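Selik Hand, with the Andier simulation pack

We started selling the Selik hand after Živko Grgić had spent most of January swapping it on and off the same arm as our old two-jaw gripper, and I'll admit the rest of us were a little jealous of how much fun he was having! It's a black hand with several fingers, it bolts to the usual wrist plate, and it closes softly enough for fruit, small boxes and the odd paper cup.

Every hand comes with the Andier pack, so you can try your own pick-up jobs on screen before you clear a bench for the real thing.
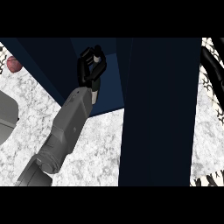 The two-jaw gripper is still the quicker one on flat parts (and cheaper to fix, if you're hard on your tools), so please don't throw yours away. For anything round, though, we'd reach for the Selik first. Živko ran 400 grasps with each, and he's happy to send you his notes.

Selik hand with Andier pack: $2,043
Spare fingertip pads, set: $36
Wrist plate for Pavance arms: included

Not sure which plate you need? Write to Ognjen Matić at our Semaan shop and tell him which arm you have.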